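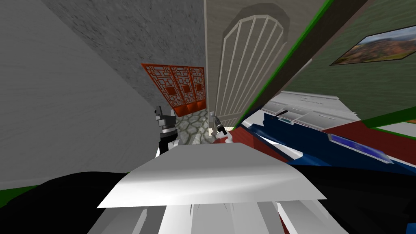 Who needs an open plan?

Anouk Koster has sold apartments for 11 years and says every buyer asks for the same thing. "They want the walls out," she says. "Then they move in and ask me who can put one back."

I had doubts about that. Koster now runs Clunder, a small firm that advises on room layouts, and walls are good for business. She shrugs when I bring it up. "Sure. But I charge the same if I tell you to leave it alone."

Does she have numbers? Not many. She mentions 60 clients since December and admits she kept no proper record of who regretted what.

Her best argument is noise. "Two people on calls, one kettle. Try it for a week." A door fixes most of that, she says, and a folding screen fixes none of it, whatever the catalogs claim. "A screen hides the laundry – that's its job."

Evaristo Galli, an architect at Lo Presti, isn't convinced. "People blame the plan when the apartment is just too small," he told me. Koster has heard that one before. She says he works with his door shut.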